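Sweet tooths line up early as Itthorpe lolly swap returns

The Itthorpe lolly swap is back, and it's bigger, louder and a good deal stickier than last year!

Doors opened at the Stumlow Street hall at 9 am, and by mid-morning the queue had wound past the bakery and down to the bus shelter. More than 400 people came through over the day, carrying shopping bags, lunch boxes and in one case a wheelbarrow lined with a beach towel.

The rules haven't changed. Bring sealed sweets from anywhere in the world, get a token for each packet, and trade your tokens for something you've never tried. Anything past its best-before date goes in the bin at the door, and chocolate has to stay on the cool table near the kitchen.

Organiser Kidus Woldemariam started the swap two years ago with a single trestle table and a box of salted liquorice he couldn't get through on his own.

"I thought we'd get a few neighbours," he said. "Now people are planning their holidays around what they can bring back. I love it. I've eaten things this morning I can't even pronounce." 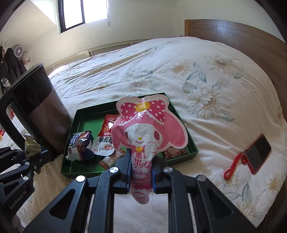

Photo: Driser

This year's tables covered 52 kinds of sweets, from Finnish salmiak and Mexican tamarind to Turkish delight dusted so heavily that half the hall ended up wearing it. Character sweets were a big hit with the younger crowd, and a fair few parents were seen haggling for them too.

The loudest cheer went to the Bañez family, who turned up with trays of homemade polvorón for the tasting bench – all gone before 11 am. Their recipe is pinned to the hall noticeboard, and they're happy for anyone to copy it down.

Gold coin donations at the door will go towards new colour pencils, paints and favourite picture books for the after-school club, which has 16 new starters this term.

The next swap is pencilled in for April. Leftover tokens will still be good, so hang on to them, and if you're heading overseas before then, Kidus would be very pleased to see some more liquorice.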